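Visit report: inhaler and patch production at Turunen, Orkdale

The Orkdale site of Turunen opened its doors to outside visitors for one afternoon in March. The company makes dry powder inhalers and, on a smaller line, adhesive drug patches. The tour covered both, plus the stability store. Phones were handed in at the gate and visitors were gowned in groups of 4.
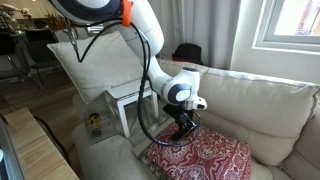
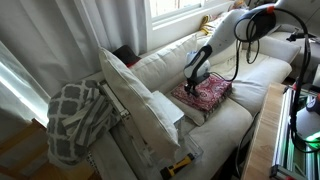 According to Burkum, the afternoon was worth the trip for the filling hall alone, though the dose uniformity figures should have been put on the wall and not read out over the noise of the air handling.

Filling hall

The powder is a blend of micronised drug and coarse lactose. It arrives from the blending suite in sealed steel drums and is left to rest before use so that static charge can fall away. The filler is a rotating drum type. Cavities in the drum are filled under vacuum, scraped level and emptied into the blister strip by a short pulse of air. The strip is then sealed with foil and coiled into the device.

Humidity is the main concern. Lactose blends take up water and begin to clump, and a clumped blend gives a low fine particle dose even when the filled weight is correct. The hall is held dry for this reason, and the line stops by itself if the reading drifts out of range. Operators were asked how often this happens. The answer was twice since the dryers were replaced, both times in August.

Checks on the strip are made by weight and by camera. A sample from each batch goes to the laboratory, where it is drawn through a cascade impactor to measure particle size. One impactor run takes an analyst 90 minutes including the wash, and the laboratory has 2 units, so testing sets the pace of release more than filling does.

Patch line

The patch line was stopped for cleaning. The coating head had been taken apart and could be viewed from the corridor only. The adhesive and drug are spread as one layer on a release liner, dried in a tunnel oven and laminated to the backing film. The web is then slit and die cut. Offcuts contain active drug and are weighed, logged and sent for incineration.

A new product under the working name Movska is due to move to this line in the autumn. It will need a slower oven profile than the present patch. No clinical data were shown.

Stability store

Room 2651 holds retained samples at three storage conditions. Each chamber has its own logger and a separate alarm line to the gatehouse. Pull dates are printed on the shelf edge.

Questions were taken in the canteen. Most concerned propellant-free devices and the recycling of used inhalers. The site does not take back used devices at present.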